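Sorting and Storage of Small Household Articles in a Shared Workroom

Last updated: 11 Aug 2021

Filed under: Student Work / Design and Materials / Term Projects

Prepared by Ilango Salian for the Household Systems course, Wilska Technical College

1. Background

The Cadholm workroom is shared by 3 course groups and holds a large stock of small household articles used in design exercises. Before the present project, these articles were kept in mixed cardboard boxes under the benches. Students reported losing a good part of each session to searching, and several articles were returned to the wrong group or not returned at all. The course instructor asked for a proposal that could be carried out within one term and on a budget of 4000 kronor.

The project began in May with a review of the containers already owned by the department. It was decided at an early stage to reuse existing metal bins where possible and to spend the budget on labels, shelving and replacement parts.

2. Choice of Container

Three types of container were considered: open plastic trays, lidded crates and divided metal bins. The trays were light and cheap but tipped easily when loaded at one end. The crates protected their contents well – although the lids were soon separated from them and stacked elsewhere. The divided metal bin was heavier than either, and it needed a firm surface under it. It was preferred for bench work, where articles are taken out and put back many times in a session.

The bins had seen long use before the project started. Worn paint and scratches were accepted so long as no sharp edge was present. Repainting was discussed with the Nadar workshop and postponed, as a fresh coat would have taken the bins out of service during the busiest part of the term.

3. Arrangement on the Bench

For bench work the bin is set on a wooden surface with the larger compartment toward the user. Spring clamps are placed at the sides, near the divider. Articles in current use go in the larger compartment, and the narrower one is kept free for items that have been checked and are ready to return to the shelf.

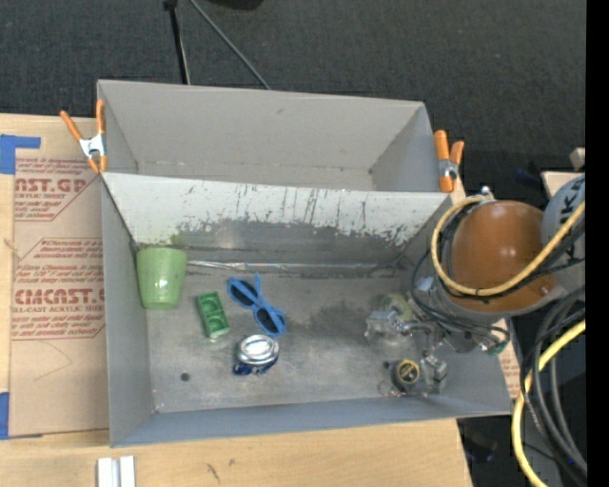
Should different kinds of household articles be kept together in one compartment?

Mixed storage is suitable for a small working set that is in use during a single session. For longer storage, articles should be separated by kind and returned to their labeled places on the shelf.

A working set such as the one shown, with a green plastic cup, a small green block, folded blue sunglasses and a small dark blue can, leaves enough open floor for each article to be picked up without disturbing the others. The clamps used have orange handles, a color that is easily seen against the gray metal.

4. Trial Period

The arrangement was tried over 23 sessions. Each group received a printed sheet listing its articles and the shelf on which they belonged. At the close of a session one student checked the sheet and signed it.

Two difficulties were recorded. The first concerned the labels, which were printed on plain paper and came loose from the metal. They were replaced with Plerberg adhesive labels at a cost of 1000 kronor, the largest single expense of the project. The second concerned the smaller compartment – some students used it for pens and personal belongings, and the rule had to be repeated at the start of several sessions.

5. Recommendations

It is recommended that the divided bins remain in use at Cadholm for the coming year and that the signed sheets be continued. The question of repainting should be taken up again with the Nadar workshop between terms. Any further purchase of shelving should wait until the old boxes have been emptied and the articles in them entered on the group sheets.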